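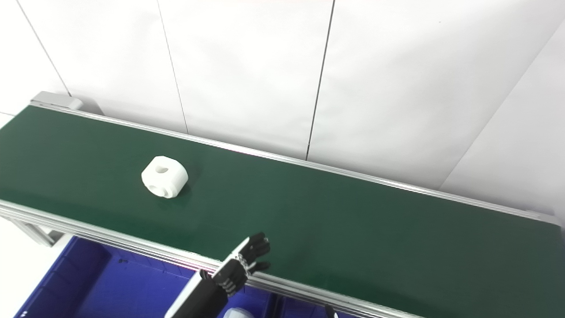 Figure 2. The Rodach cell with a white 3D-printed part on the green belt, the hand over the near rail and the blue bin below.

Methods > Cell setup and upkeep

3.2 Keeping the cell running

The Rodach cell turned out to be a real pleasure to maintain! Its aluminum profile rails let us shift the belt, bin and arm mount separately, and a full realignment takes 10 minutes. Between February and March the hand completed 3,252 picks. We retensioned the finger cables once, after pick 1,767 – the index finger had begun to close late, and Sizwe Kekana traced this to a slack cable at the knuckle. After each belt adjustment we teach the pick point again with a single part, placed well clear of both rails. The bin stays where it is, and its corners serve as the reference for the release pose.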